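Sunscreen After Forty: What Goes On, How Much, and When to Throw It Out

Jun 8, 2018

Joanne Clegg has worked behind a skin care counter for 15 years, and the question she hears most in the warm months is which sunscreen is the best one. Her answer disappoints people. The best one is whichever they will put on again at lunchtime.

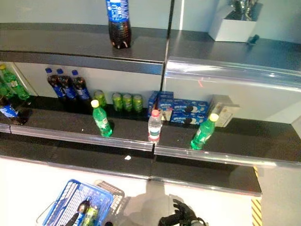
She sells plenty of products that cost more than a good pair of shoes, and she doesn't talk customers out of them. But when a woman comes in worried about brown spots on her cheeks and the backs of her hands, Clegg asks about sun before she asks about anything else. Does she drive to work? Which side of the car does the light come in? Does she sit by a window? Most people her age grew up with baby oil and a towel, and a good deal of what they now call aging is sun they got before they were twenty-five.

Age does change skin by itself. It gets thinner and drier, and it heals more slowly. Sunlight adds to that. Ultraviolet A, the longer wavelength, goes deeper and breaks down the fibers that keep skin firm. It also passes through ordinary window glass. Ultraviolet B is the part that burns. The SPF number on a bottle mostly tells you about burning, so the word to look for next to it is "broad spectrum," which covers both.

Reading the number

SPF 15 filters out most of the burning rays. SPF 30 filters out more, and after that each step up buys a little less. Dermatologists generally suggest 30 or higher for daily use. There is no harm in going up from there, as long as the higher number doesn't talk you into using a thin layer or staying out longer.

And the layer is nearly always too thin. Sunscreens are tested at a thickness few people match at home. For the face and neck, two lines of lotion squeezed along the index and middle fingers is a fair amount. For the whole body it takes a shot glass full. A family of four that goes to the beach for a week and comes home with a half-full bottle has been using too little.

Rizwan Khondokar runs the lab at Cerport, a small company that makes face lotions for other people's labels. He says the testing thickness is the thing he would print on the front of every bottle if he could.

"People put on a quarter of what we use in the test and then they write to us that it didn't work," he says. "We got a letter in March from a man who made one small tube last two summers. He was pleased with it, apart from the sunburn."

Mineral or chemical

Sunscreens come in two main types. Mineral ones use zinc oxide or titanium dioxide. They tend to suit sensitive skin and sting the eyes less, but they can leave a white cast that shows up badly on darker skin. Tinted versions help with this. Chemical ones use filters with longer names, rub in clear, and feel lighter. Some people get a rash from one filter and do fine with another, so a bad experience with one bottle isn't a reason to give up on the whole type.

Khondokar's lab tried 40 versions of its last mineral lotion before it had one the staff would wear to work. The early ones protected well enough. They also pilled under makeup and came off in little rolls when anyone touched their face. The one that was finally sold, under the Tutirska name, has a tint and comes in a flat tube.

Clegg keeps the tester next to one from Sartori, a heavier cream she suggests for dry skin in the winter. She tells people to try each on the jaw, go walk around the store, and look again in daylight by the door. The lighting at the counter is kind to everybody.

Where it goes in the morning

Sunscreen goes on last, after moisturizer and before makeup. Give the moisturizer a few minutes to sink in. If you use a vitamin C serum, it goes on clean skin first. Retinol creams are best kept for night.

Makeup with SPF in it is fine as an extra. It isn't enough alone, because hardly anyone wears foundation thick enough to reach the number on the label. The same goes for powders, though they are handy for touching up over makeup during the day.

The spots people miss are the same ones year after year: the ears, the eyelids, the sides of the neck, the part in the hair, the tops of the feet. Lips need their own balm. Hands get washed, so they need it more often than the face does, and a small tube by the sink is the easiest way to remember.

Outdoors, put it on again every two hours, and after swimming or sweating. "Water resistant" on a label means 40 minutes or 80 minutes, and the bottle has to say which. A towel takes off a good part of what is left.

Hats, shade and old bottles

Clegg moved to Drovham from a much rainier town and was slow to start wearing a hat. Now she owns four. A brim of three inches or more shades the nose and ears – a baseball cap leaves the ears and the back of the neck out in the open. Long sleeves in a tight weave do more than most people expect, and they don't have to be put on again every two hours.

Check the date on the bottle. Sunscreen sold in the United States has to stay stable for three years unless an earlier expiration date is printed on it. If there is no date, write the month you bought it on the cap with a marker. Heat shortens its life, so don't keep it in the glove compartment, and at the beach put it in the cooler or wrap it in a towel. Anything that has separated or smells off should go in the trash.

Sunscreen won't take away spots that are already there, though it can keep them from getting darker while other treatments do their work. A spot that is new, changing, bleeding or simply unlike the others should be seen by a doctor before anyone tries to fade it. Clegg won't sell a brightening cream to a customer with a mole like that. She writes down the number of the clinic across the street instead, and asks them to come back for the cream afterward.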